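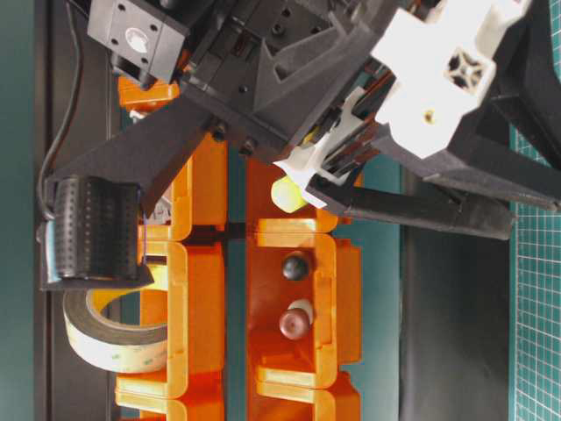 Flimora sorter: questions we keep getting

What is Flimora?
A robot arm that picks small things out of one bin and puts them in another. A toddler does this faster, but a toddler can't be bolted to a bench. Helge Granström and I build it at the Tekemdale shared workshop, mostly in the evenings.

Is it a kit?
No. We started from a kit, and I believe the base plate is still original.

What did it cost?
Helge's spreadsheet says 398 dollars. Helge's spreadsheet leaves out everything he bought twice.

Why is the bracket white and the rest of the gripper black or gray?
The black filament ran out. Please stop writing in to ask if the white is stronger.

Do I need the brass inserts?
Our first brackets had screws straight into the plastic. They held for 31 picks. Put the inserts in with a soldering iron, go slowly, and stop before they're flush.

Why orange bins?
Natstead had them on clearance. They're translucent, so you can see from the side what you've dropped.

How many picks has it done?
The counter read 1247 on 14/09/2022. Almost 1000 of those were balls, which are easy, and which Ebbe Westerberg feels shouldn't count. Ebbe is welcome to build his own.

My gripper drops round things. Help?
Close it slower. If that does nothing, check the screws under the gripper body, as they work loose. Then close it slower again.

Can I change the fingers?
Yes, and you'll want to. Ours are long so they reach the bottom of a bin without the body hitting the rim. Nidia Huamán drew a shorter pair for flat trays, and both files are in the download folder.

Will there be a version 2?
There's a drawing. Helge has opinions about the drawing.

Can I come and see it?
Yes, any open evening from April on. Bring something small for it to pick up, but no eggs.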